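Why Does Every Thing Need a Box? A Page About Containers 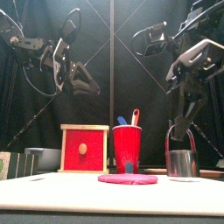 A wooden box with a red front, a red plastic cup and a metal bucket. Which one would you choose for your marbles?

Look around the room where you are sitting now. How many things can you find that hold other things? A cup holds juice. A drawer holds socks. Even your pocket is a small container, made of cloth.

People have used containers for a very long time. The first ones were probably simple - a big leaf, a shell, or two hands put together. Later people learned to weave baskets and to bake pots from clay. Today we can also use wood, metal and plastic, and every material is good at something different.

Wood

Wood is strong and nice to touch. A wooden box can last longer than the person who made it. But wood does not like water very much. If it stays wet for many days, it can swell, and then a drawer gets stuck. The box in the picture has a small round knob on its red front. A knob gives your fingers something to hold when you want to pull.

The red front is covered with felt. Felt is a soft cloth made by pressing and rubbing wool or other fibers until they hold together.

Plastic

Plastic is light, and water cannot pass through it. When you drop a plastic cup, it usually jumps on the floor and does not break. Look at the top of the red cup, where the edge is rolled. A rolled edge is more comfortable for your lips, and it makes the cup stiffer too.

Metal

A metal bucket can carry heavy things, like wet sand or stones. It makes a loud sound if you throw something into it! Metal also takes heat and cold quickly, so a bucket that stands in the sun in July can be too hot to touch.

Try it at home: the Tidberg test

In our Tidberg club we like this small experiment. You need 3 containers of different shapes, 40 dry beans and a sheet of paper.

First, guess which container is the biggest inside. Write your guess on the paper. Then put the beans into each container, one after another, and see how high they reach. Now ask an adult for a measuring cup and fill each container with water. A tall container can look much bigger than a wide one, but the water may tell you something else. Our biggest jar took 900 milliliters, and a taller one took only 308. Almost all the children guessed wrong, and the teachers also.

Please do not put water into a wooden box or a box of cardboard. For these you can use only the beans.

New words

Container: a thing that holds other things inside.
Felt: soft, thick cloth made from pressed fibers.
Volume: how much space there is inside.

From the Kindis pages for curious children, ages six to nine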